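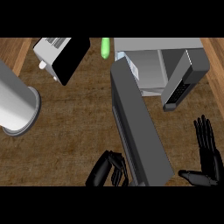 Afinar uma célula simulada antes de acreditar nela

Comecei esta semana a pôr de pé a célula Drusto, que é o nome que demos à bancada virtual com duas mãos robóticas, e já tenho opiniões. A principal é a de sempre: desconfio de simuladores. Uso-os todos os dias, pagam-me em parte para os usar, e continuo a desconfiar deles como se desconfia de um mecânico que encontra logo a avaria.

O argumento de quem os vende é conhecido. Não se parte nada, não se gasta nada, corre-se durante a noite. Tudo isto é verdade. O que fica fora do folheto é que uma célula virtual também precisa de manutenção, e que essa manutenção dá quase tanto trabalho como apertar parafusos numa a sério. Só que não suja as mãos, e por isso custa explicar ao chefe onde se foi a manhã.

O registo desta montagem vai em 3914 linhas de configuração, contando comentários, metade deles meus e pouco simpáticos.

As mãos

São duas, pretas, com os dedos articulados à vista. Nesta bancada trabalham do lado de baixo, uma com os dedos encolhidos junto à peça comprida cinzenta, a outra de palma virada para dentro e dedos esticados. A pose da direita é bonita e eu não lhe ligo nenhuma. O que me interessa é a da esquerda, porque é com os dedos dobrados que aparecem os problemas de contacto.

O procedimento que sigo é aborrecido. Primeiro ponho os ganhos das juntas em valores ridiculamente baixos e deixo a mão quase mole. Depois subo junta a junta, a começar pela base dos dedos, e só passo à seguinte quando a anterior pára de tremer. Já vi gente afinar as juntas todas de uma vez com um optimizador e mostrar um gráfico muito lisinho na reunião. Uma semana depois os dedos vibravam mal tocavam numa aresta. O gráfico continuava lisinho, claro.

O Norbert Bednárik, que mantém a configuração dos braços na Kimamberg, defende o optimizador e manda-me os resultados dele com regularidade. Leio tudo. Na última ronda correu 1186 ensaios e a melhor solução tinha um polegar com uma rigidez que nenhum motor daquele tamanho aguentaria. Perguntei-lhe que motor era. Ainda estou à espera.

A peça comprida

Peças compridas e pesadas são o teste que prefiro, porque castigam tudo o que está mal feito: massa, centro de gravidade, atrito, forma de colisão. Esta tem uma face de cima lisa e uma lateral mais escura, com umas estrias finas, e foram as estrias que me deram cabo de uma tarde. Na malha visual existem. Na malha de colisão que vinha com o modelo não existia nada, era uma caixa e pronto. Portanto os dedos apoiavam-se num plano perfeito enquanto a imagem mostrava relevo.

Faz diferença? Para muita gente, nenhuma. Para quem depois quer levar a pega para uma mão de metal, acho que faz, e muita. Um dedo numa estria tem onde prender; num plano depende só do coeficiente de atrito que alguém escreveu. Fui ver quem o tinha escrito e quando. Foi em Julho, sem comentário, e o valor era redondo. Valores redondos no atrito põem-me logo de mau humor.

Refiz a colisão em pedaços convexos. Fiquei-me pelos oito, depois de experimentar mais e ver o passo de simulação a arrastar-se. Com oito a lateral já não é um espelho e a coisa corre a uma velocidade decente.

O resto da bancada

Há quem encha estas bancadas de objectos para «dar variedade». Nesta há uma coisa com ar de torradeira, atravessada, um cilindro branco grande deitado sobre o tampo, um aparelho cinzento inclinado que deve ser um micro-ondas e, lá atrás, um objecto verde pequeno que eu trato por pepino até alguém me corrigir. O tampo é castanho, com uma textura gasta que ficou muito convincente e que, para a física, vale zero.

Não tenho nada contra a variedade. Tenho contra meterem-na antes de a pega base funcionar. Cada objecto traz a sua massa inventada por alguém, a sua inércia calculada à pressa e a sua oportunidade de ficar um milímetro enterrado na mesa. Quando isso acontece o motor de física resolve o assunto à maneira dele, e a maneira dele costuma ser violenta.

A minha verificação é sempre a mesma. Desligo as mãos, largo os objectos de uma altura pequena, deixo correr e leio as velocidades no fim. O que não estiver parado vai para a lista. O que tiver a parte de baixo no ar, como parece acontecer na imagem com o aparelho cinzento inclinado, também vai para a lista, até eu saber em que se apoia. Cilindros deitados merecem uma segunda leitura, porque com pouca resistência ao rolamento nunca mais sossegam, e isso não se nota a olho.

O que vou deixar montado

Fixei a versão do motor de física e proibi actualizações a meio do projecto. A Flendisar lançou entretanto uma ferramenta que promete calibrar os contactos sozinha, com um botão. Experimentei. O botão existe. Quanto à calibração, deu-me dois resultados diferentes com os mesmos dados de entrada, e quando isso acontece fecho a janela.

Guardo também a semente de cada ensaio junto com os ganhos, coisa que devia ser óbvia e que na Lockwood, onde trabalhei antes, só se passou a fazer depois de perdermos até 1649 ensaios que não havia maneira de repetir. Ainda hoje não sei se o resultado que publicámos internamente era bom.

Falta-me rever os limites do pulso esquerdo e medir o atrito num provete verdadeiro, com uma balança de mola e uma rampa, como se fazia antes de haver isto tudo. Já pedi a rampa. Até ela chegar, o valor redondo de Julho fica onde está, com um comentário meu ao lado a dizer que não acredito nele.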